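# Ten Minutes With the Arm, Two Weeks With the Bin

I went into the Welstead bin-picking package expecting to write about the robot.

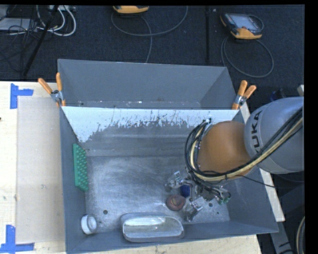
Silly me, because the arm was the easy part! You buy an arm, it moves where you tell it, everybody claps. What Welstead sells is everything around the arm: the gripper, the grasp-planning software (they call it Jakow, and no, I couldn't get anyone to tell me why) and a service plan that puts a real human on the phone when your fingers close on air. The full kit rents for $1,259 a month. Skip the phone support and it's $1,154, and I'll get to whether you should.

I had it for most of December, in a drafty workshop with a concrete-cold draft coming under the door, and I spent a lot of that time leaning over a gray metal bin saying "come on, come on" to a machine.

So, the gripper. I'm a suction cup person by habit. Suction is quick and cheap and it's wonderful on a shipping box. Then you hand it something bumpy, or something round lying in a corner, and you remember why people bother with fingers. The Welstead hand has jointed metal ones, and I got oddly fond of watching them nose in beside an object lying on the bin floor. They're slow, mind you. If you're coming from suction you'll want to push it along with your foot.

Corners are still trouble. Anything tipped over and snug against two walls makes Jakow think hard, and sometimes it gives up and moves on to an easier item, then comes back later as if it had been meaning to all along. Shiny stuff is the other sore spot. A glossy package on a scuffed metal floor is a lot of glare to sort through, and I had my worst afternoons with those. A Brorkska rep I called for comparison told me their system has the same headache, which I appreciated hearing from a salesperson.

Setup took me 4 days. The manual says 2. Most of the extra went into cables (so many cables) and into fixing the bins so they'd stay where the software thought they were. Clamp everything down. Tape your corners. I nudged a bin with my hip one morning and lost an hour to recalibrating, and I would like to spare you that.

The software screens are friendlier than I'd feared, with big buttons and plain warnings, though the grasp history is buried three menus deep and I used it constantly. Sönmez, the other outfit I looked at, puts theirs right up front. Their fingers felt flimsier to me, so pick your annoyance.

As for phone support, pay for it, at least for the first few months. I called more than I'd like to admit, usually before lunch, and got a patient answer every time. After that you can probably drop down to the cheaper plan and keep the difference for spare finger pads, which wear faster than the brochure lets on.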